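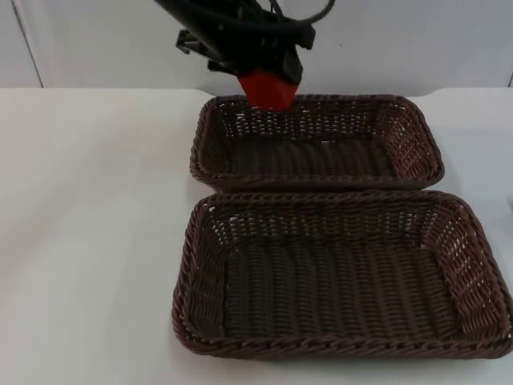 Two woven baskets, white tabletop.

Basket people: do you store the bread in it or just serve in it?
Kitchen Storage > Counters and Pantry

crumbtray
OK, settle something for my household. My spouse believes a woven basket is a place where bread lives. I believe it is a place where bread visits, for the length of one dinner, before going back in a bag like a civilized loaf. We have had this discussion through most of December and the bread has been stale for all of it.
Kitchen is small, dry heat from a floor register, no pantry to speak of. We bake a sourdough and buy a soft sandwich loaf for the kid. Both currently live in the basket under a towel. The sourdough turns into a doorstop by the second morning. The sandwich loaf gets there by lunch.
Is there some lining or cloth that makes this work, or can I declare victory?

pantrymoth_survivor
You can declare victory. A basket is a hole with a hobby. Air goes straight through it, that's the whole design. Great for onions and garlic, fine for potatoes if it's dark, terrible for anything you'd like to stay soft.
Also see my user name. Crumbs get down in the weave and you will never get them all out. I have thrown away exactly one basket in my life and I carried it out at arm's length.

Halfrye
Disagree, at least on the sourdough. A crusty loaf in a plastic bag goes leathery overnight, and I'd take a dry crust over a wet one every time. I keep mine cut side down on a board and the board lives in a basket, towel over the top. Good for two days. After that it's toast, which was always the plan.
The sandwich loaf, sure, bag it. That's a different animal.

crumbtray
The board in the basket is interesting. Does the towel matter? Ours is a thin one that came free with something and it mostly keeps the cat honest.

Halfrye
Thick linen if you have it. Thin cotton does about as much as waving at the bread.

noemi_s
Noemí Sandoval here, I used to run the counter at a bakery and people asked me this every single morning while there was a line behind them. What I told them:
Crusty bread, day one, paper bag or cut side down on a board. Day two, cloth bag inside something with a lid left slightly open. Anything past that, slice it and freeze it and stop feeling guilty.
Soft bread, keep it in the bag it came in, squeeze the air out, close it properly. The little twist counts as closing. Folding it under and hoping does not.
Never the fridge for either one. It goes stale faster in there than it does sitting out.
Baskets are for the table. I like them a lot. I own too many. None of them has bread in it right now.

pantrymoth_survivor
Vindicated by a professional. I'll be insufferable for the rest of the thread.

gus_on_the_hill
Counterpoint from a humid climate: the fridge is the only reason I've ever seen the second half of a loaf. Stale I can toast. Green I can't. All this "never the fridge" advice comes from people whose bread dies of thirst. Mine drowns.

noemi_s
Fair. If it's mold or fridge, use the freezer, but I'll grant you the fridge beats the mold. Grudgingly.

gus_on_the_hill
Framing that.

woven_and_proud
Nobody has mentioned lined baskets. I have an Urkero with a waxed liner that ties at the top and it does a perfectly good job. Not cheap. I won't say what I paid because my sister reads this forum.

Halfrye
So it's a bag. You have a bag, and the bag is sitting in a basket.

woven_and_proud
It's a bag with a nice coat on.

crumbtray
I looked up the Urkero and then I closed the tab very gently so as not to wake anyone. What about the bread boxes? There's a Cárdenas one with a bamboo lid at the hardware store near us, and an all-metal Skalel that looks like it could stop a bullet.

pantrymoth_survivor
Had the Skalel. It seals too well. Sourdough came out of it with the texture of a mouse pad. If you prop the lid with a wooden spoon it's good, and then you own a metal box with a spoon sticking out of it, which is a look.

mrs_tuttle_knits
We have the Cárdenas and like it fine. The lid doubles as a cutting board if you don't mind that every time you want to cut bread you leave the bread box open, and my husband does, and he mentions it.

Chiharu Shimada
I want to defend the baskets a bit, since the thread is being hard on them. I keep two on the counter, one behind the other. The front one is for fruit that's ready and the back one is for fruit that isn't. When something ripens it moves up. Bananas get their own arrangement because they make everything around them ripen too fast.
Bread I keep in a drawer. Everyone's grandmother had a bread drawer and then we filled them with takeout menus and batteries.

crumbtray
We have that drawer. It has the batteries in it. I feel seen.
Can I ask how you clean them? Ours has flour packed into the bottom from where the sourdough sits, and I've been banging it on the porch rail like a rug.

Chiharu Shimada
Banging is correct. Then a dry, stiff brush, following the weave. If it's sticky, a damp cloth with a drop of dish soap, wipe again with plain water, and leave it upside down somewhere with moving air until it's dry all the way through. Don't put it on the register, it will crack.

Halfrye
I rinse mine in the tub with the shower head. Fifteen minutes in the sun. Years of this, no trouble.

Chiharu Shimada
What are yours made of?

Halfrye
Basket.

Chiharu Shimada
Some will take it and some will swell up and go moldy underneath. If crumbtray doesn't know what theirs is made of either, I would still start with the brush.

woven_and_proud
Vacuum with the brush attachment, low suction. I've done this with every basket in the house. The only casualty was a loose end on an old Astach, and it had been threatening to go for a while.

pantrymoth_survivor
Freeze the basket before you clean it if you've ever had moths. Bag it, a week in the freezer, then brush. Yes, a whole basket in the freezer. Yes, people will ask.

gus_on_the_hill
Where does the bread go while the basket is in the freezer?

pantrymoth_survivor
In the fridge, Gus. Just for you.

mrs_tuttle_knits
My mother kept a folded paper towel in the bottom of the bread basket and swapped it when it looked sad. Catches the flour. Costs nothing. I've never seen it in a magazine so I assume it works.

noemi_s
It works. Parchment is better under anything with a dusty bottom because it doesn't stick. Cut it a little bigger than the base so it curls up the sides.

crumbtray
Update, 29/12/2024. A treaty has been signed. The batteries have been evicted and are in a coffee can. Sandwich loaf is in the drawer in its own bag, twisted, not folded. Sourdough is cut side down on a board, the board is in the basket, and there's a heavy linen towel over it that I'm told was a wedding present and that I have apparently never used in my life.
So my spouse gets to say the bread lives in the basket and I get to say it lives on the board. The crust was still good this morning. The cat is sitting on the towel.

Halfrye
Board in the basket. I'd like it noted who said that first.

pantrymoth_survivor
And the soft loaf out of it. I'd like that noted too.

woven_and_proud
Did you line the bottom?

crumbtray
Parchment, curled up the sides as instructed. It looks like a bakery threw up its hands and moved in.

gus_on_the_hill
Does anyone have thoughts on tortillas, or is that its own thread?

noemi_s
Its own thread, Gus. Please start it in Refrigeration so I know where to find you.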